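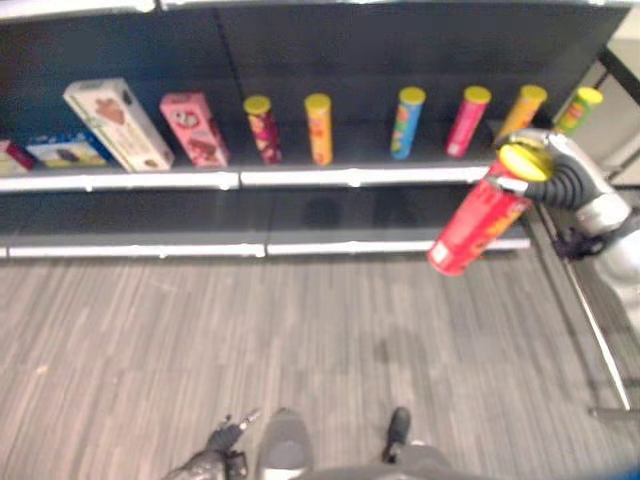 Snack products on a dark grey shelving unit with white edge strips.

How to set up a small snack shelf in a staff room or club kitchen

A snack shelf is cheap to run and easy to get wrong. Most of the trouble comes from stock going out of date at the back, or from a price list that stops matching what is on the shelf. The steps below are the ones we use at Darnine, and they suit a workplace, a sports club or a community hall.

Before you start

Work out who will use the shelf and when. A staff room with one morning tea break needs a different mix from a hall that has junior basketball until 8 at night. Check with whoever manages the building that food can be kept in the room. If you intend to sell to the general public, ring your local council first and ask whether you need to register.

You will need:
Shelving with at least two tiers
Shelf edge strips or label holders
A marker and plain labels
A cash tin or a payment code on a card
A notebook or spreadsheet

Step 1. Pick the spot

Keep the shelf out of direct sun and away from the urn, the dishwasher and the microwave. Chocolate goes white and soft in a warm corner, and biscuits lose their crunch near steam. Leave the bottom tier at least a hand's width off the floor so you can sweep under it.

If the unit is taller than it is deep, fix it to the wall. In a rental, ask before drilling.

Step 2. Choose the stock

Start small. Buy one carton each of a few lines and see what moves over a month. Long-dated items are the safest to begin with: boxed biscuits, chips, muesli bars and crackers. Individually wrapped goods are best, with ingredients and allergens printed on each packet. If you split a multipack, check that the inner packets carry that information. When they don't, keep the outer box beside them.

Nut products should go on their own section of the lowest tier. Some groups leave them out altogether, and a school group should follow the school's policy.

Step 3. Lay it out

Put the heavy and bulky items on the bottom. Group like with like, savoury on one side and sweet on the other, and turn the front of each packet outwards. Boxes can stand or lie flat, but pick one for each line and stick to it when you refill.

Pull everything forward to the edge. A half-empty shelf with its stock at the front still looks tidy, and people don't have to reach over one thing to get another.

Step 4. Label and price

Write the price on the edge strip directly under the product. Round to the nearest 50 cents if you take cash — it saves a lot of fiddling with change. When a price goes up, change the strip and the spreadsheet on the same day.

Step 5. Rotate

New stock goes to the back, old stock comes to the front. Read the dates while you do it. Anything with less than 3 weeks left goes in a basket marked half price. Use-by dates are firm, so throw those items out once the date has passed. Best-before dates give you more room, but tell people.

Step 6. Count the money

Count once a fortnight, at the same time as the stock. Expect a small shortfall. At our Plomside site, Karthikeyan Shenoy found that up to 8 per cent went missing in the first couple of months, then much less after the payment card was moved to eye level.

Cleaning

Wipe the tiers with warm soapy water and dry them before restocking. Check the corners for crumbs and ant trails. If you find pantry moths, empty the whole unit and bin any packet with a hole in it.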